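Célula da Clolteo volta ao trabalho com garras novas e cabos refeitos

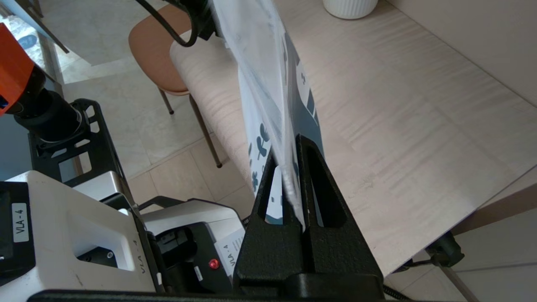 Dedo em V da garra prende a borda de um saco plástico translúcido, junto aos equipamentos brancos com etiqueta VLA-4.

Que bom ver a célula de manipulação da Clolteo em atividade outra vez! A bancada passou por 3 dias de manutenção em janeiro, e quem acompanha o projeto Halen sabe como esse retorno era esperado. Filme plástico é um material ingrato: enruga, escorrega, dobra onde não deve – e é justamente nele que a equipe resolveu insistir.

O serviço ficou com Brayan Guzmán, técnico da Pikudow, que trocou os dedos das duas garras, reapertou os suportes e refez o percurso dos cabos perto dos punhos. Depois veio a parte demorada, a calibração. O fechamento de cada garra foi ajustado aos poucos, começando com pouca força e aumentando só até o plástico parar de deslizar. "Com caixa a gente acerta de manhã e vai almoçar. Com saco fino, cada décimo de milímetro aparece", contou Guzmán, ainda animado no fim do expediente.

A célula já soma 618 horas de operação, e a nova rotina prevê limpeza dos dedos a cada turno e conferência dos parafusos toda semana. Os cabos serão revistos uma vez por mês (a folha de registro fica presa ao lado do painel elétrico). As peças de reposição vêm da Moroz, que já separou mais dois pares de dedos para a próxima parada.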